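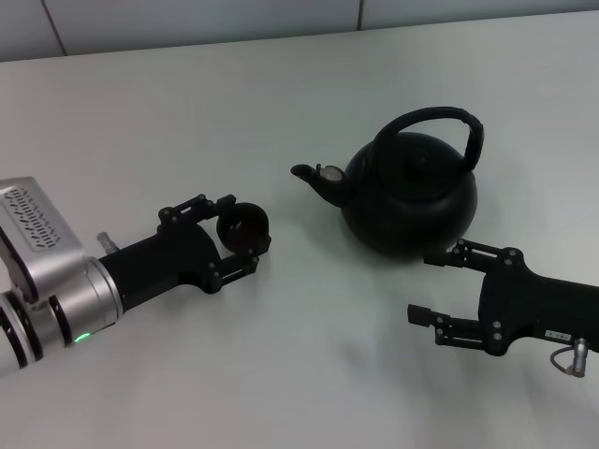

3.2 주전자 손잡이에 대한 기억과 사용 습관

앞 절에서 우리는 가정에서 차를 끓이는 시간이 하루의 흐름 속에 어떻게 자리 잡는지를 살펴보았다. 이 절에서는 조금 더 작은 이야기, 그러니까 사람들이 주전자를 어디에서 어떻게 잡는지, 그리고 그 습관이 어디에서 왔다고 스스로 기억하는지를 다루고자 한다. 사소해 보일 수도 있겠으나, 면담을 진행하는 동안 참여자들이 가장 오래, 그리고 가장 즐겁게 이야기해 준 대목이 바로 이 부분이었음을 먼저 밝혀 두고 싶다.

그림 4. 손잡이가 뚜껑 위로 높이 둥글게 넘어가는 형태의 검은색 주전자. 몸통은 둥글고 납작하며 주둥이는 짧게 휘어 있다.

면담에는 모두 16가구가 참여하였고, 한 가구당 면담 시간은 45분으로 정하였다. 물론 실제로는 차를 한 잔 더 권하시는 바람에 정해 둔 시간을 훌쩍 넘긴 경우가 많았는데, 연장된 부분의 대화도 동의를 얻어 분석에 포함하였다. 참여자들은 평소 쓰는 주전자를 부엌에서 꺼내 와 물을 채우고, 끓이고, 따르는 과정을 평소대로 보여 주었으며, 그동안 연구자는 되도록 말을 아끼고 곁에서 지켜보았다.

그림 4와 같이 손잡이가 위로 넘어가는 형태를 쓰는 가구에서는 손을 놓는 위치가 크게 둘로 나뉘었다. 한쪽은 손잡이의 가장 높은 곳을 위에서 감싸 쥐었고, 다른 한쪽은 주둥이 반대편으로 조금 내려간 자리를 잡았다. 앞의 방식을 택한 이들은 대체로 무게를 고르게 느낄 수 있어서 편하다고 하였고, 뒤의 방식을 택한 이들은 김을 피하려는 버릇이라고 설명하였다. 흥미롭게도 두 집단 모두 자신의 방식을 어머니나 할머니에게서 보고 배웠다고 답하였는데, 정작 말로 가르침을 받은 기억이 있는 사람은 드물었다. 어깨너머로 익힌 몸짓이 이렇게 오래 남는다는 사실은 우리에게도 적잖이 반가운 발견이었다.

따르는 양에 대해서도 한마디 덧붙이고자 한다. 관찰 조건을 맞추기 위해 따르기 과제에서는 물을 400mL로 통일하였으나, 여러 참여자가 이 정도로는 주전자가 너무 가벼워 손맛이 나지 않는다고 말하였다. 늘 가득 채워 쓰던 사람에게는 가벼운 주전자가 오히려 어색한 물건이 되는 셈이며, 이 점은 생활 도구 연구에서 과제용 분량을 정할 때 좀 더 세심하게 살필 필요가 있다. 면담 기록의 분류에는 Plitel을 사용하였고, 분류 기준의 세부 항목은 부록에 실었다.

다만 참여 가구가 모두 같은 지역에 살고 있고, 조사가 9월 한 달에 집중되었다는 한계가 있다. 날이 추워지면 주전자를 불 위에 오래 올려 두는 집이 늘어난다는 이야기를 여러 차례 들었으므로, 겨울철의 사용 습관은 별도의 조사를 통해 확인하여야 할 것이다. 다음 절에서는 찻잔을 내놓는 순서와 자리 배치를 검토한다.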